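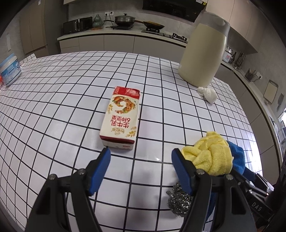 Trakesen Small Claims Filings

Version 5. Maintained by Tracey Wainwright and Dean Garside.

Trakesen is a set of 908 small claims filings, typed up from paper and put into one table. The cases are disputes over deposits, unpaid invoices, car repairs and damaged goods. It was put together for people who study how claimants without a lawyer describe what happened to them and what they ask the court to order.

What is in it

filings.csv - one row per filing
outcomes.csv - one row per filing that reached a judgment
codes.txt - the list of claim types and what each one covers

The two tables join on filing_id. Of the 908 filings, 468 have a row in outcomes.csv. The rest were settled, withdrawn or moved to another court, and the status column in filings.csv tells you which.

Main columns

filing_id - our own number, not the court's docket number
claim_type - a short code from codes.txt
amount - the sum asked for, in dollars, without costs
statement - the claimant's own words, spelling left as written
represented - yes or no, for the defendant only
status - judgment, settled, withdrawn or transferred

How it was made

Tanveer Mirani and Bradley Bramwell typed the statements. Claim types were assigned by Tracey Marsden, and a second reader checked a sample of 88 filings. Where the two readers disagreed, the filing kept the first code and has a 1 in the column code_disputed.

Names, street addresses and plate numbers were replaced with tags such as [CLAIMANT] and [PLATE]. Business names were replaced too, unless the business was the court's own contractor. If you find a name we missed, write to Dean with the filing_id and please do not post it in the issue tracker.

Known problems

Amounts in older filings were sometimes written over by hand. We typed the last figure we could read.
The transferred cases lean heavily toward landlord disputes.
Version 4 had the represented column reversed for filings from the Alvarado courthouse. Results based on that column should be run again.

Terms of use

Free for research and teaching. Do not try to identify the parties. Nothing in the files is legal advice - court rules have changed since many of these claims were filed.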